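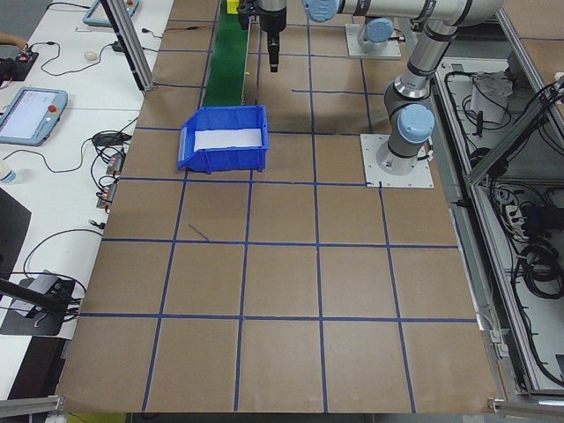

Werholm Parts Room & Stores Team

New bin labels are here (and they stick!)

January 2026

Well, we did it. The new labels went up in the parts room over the break, and if you've been in to grab anything this week you've probably noticed that you can read them from the doorway now. I've been on the stores team for 5 years and I don't think I've ever been this excited about a sticker.

If you weren't around for the old ones, they were the little white paper kind, printed on whatever was in the office printer, and they curled up at the corners as soon as the heating came on. By December I was finding them on the floor, on the bottom of my shoes, and once in my lunch bag. People were opening three or four bins to find one size of washer and then putting the lid back on the wrong one (I did it too, no judgment).

The new ones come from Lovura and they're a thicker vinyl, black on yellow, with the part name in big letters and the stock number underneath. Yayra Odoi picked them out after trying a bunch of samples on the bins by the loading door, where it gets coldest. She left them up for 18 days and then went at them with a damp rag and a thumbnail, and the Lovura ones were the only set still lying flat. So that was that!

We've got 26 shelves finished so far, all of the fasteners and most of the electrical stuff. Still to come are hoses and fittings, plus the tall unit at the back that everybody calls Asante, after the supplier whose name is still painted on the side. I'm hoping to get to those before the end of the month, but hoses are a mess right now and I'd like to sort them before I put a name on anything.

A couple of things have moved while we were at it. Zip ties are now next to the tape, down at waist height, and the safety glasses went to the hook rail just inside the door. Batteries are staying put. If you can't find something, please ask me or Yayra before you order more, as we found 3 unopened boxes of the same hinge behind the old paint cans and I'd like that to be the last time.

Oh, and the sign-out sheet is still on paper. I know some of you were hoping it would move over to Kultari with the rest of the ordering, and it might later this year, but for now it's the clipboard and the pen on a string. Please write the part number as well as the name. "Small screws" is killing me.

If you spot a label with a typo, stick a note on the bin and I'll reprint it. I already know about "gromets."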